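Home | Products | Guides | Spare Parts | Contact

Print this page | E-mail this page

Garora Office Furniture
Set-Up Guide, Section 4: Placing Chairs and Dressing the Room

Read this section after the desks have been put together and leveled (Section 3). It covers the Elier task chair and the finishing of a small shared office. Two people can do the work in around 21 minutes if the chairs are already out of their cartons.

4.1 Before you start

1. Sweep the floor. Grit under a caster will mark wood-look planks as easily as it marks real wood.
2. Clear a strip along the wall wide enough for the chairs to stand side by side.
3. Keep the bag of spare screws from each carton. Tape it under the seat of the chair it came with.

4.2 Standing the chairs

1. Set each base on its wheels and press down on the seat until the gas lift seats itself. You may hear a click.
2. Roll the chair to the wall with the backrest facing the wall.
3. Raise the headrest to its upper stop. Leave it there until the user adjusts it.
4. Check that both armrests are at the same height. To change the height, hold the button on the outside of the arm and lift.

Note: Transit film on the lower part of the chair may stay on until the desks are in their final position. Remove all of it before anyone sits down. Loose film can wind around the casters.

CAUTION: Do not stand or kneel on a chair to reach a shelf or light fitting.

4.3 Working at the tabletop

Wipe the top with a damp cloth and let it dry before putting anything on it. White tops show pencil and shoe marks, so do not use them as a step or a cutting surface. Lean over the top with your weight on your feet. Do not sit on the edge.

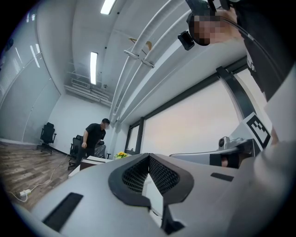

Fig. 4-2. Black chairs kept toward the back of the room during work at the front.

Bring the chairs forward one at a time, starting with the one nearest the door. Each user should set seat height first, then the backrest, then the arms. If an arm touches the underside of the desk, lower it by 2 notches.

4.4 Flowers and small items

1. Put flowers or plants out last.
2. Use a saucer or mat under any pot. Water left standing will lift the edge banding.
3. Keep leaves clear of cable openings.

Yellow and orange flowers drop pollen that can stain a white top. Brush it off dry, then wipe.

4.5 Final check

- All film and tape removed
- Casters roll freely in every direction
- No carton staples on the floor
- Spare screws accounted for

Repeat the caster check after 3 weeks of use. For replacement casters, write to the Garora parts desk at Grokevville, attention Éabha Rafferty, and give the model name printed under the seat.

Next: Section 5, Dixit Cable Trays

Print this page | E-mail this page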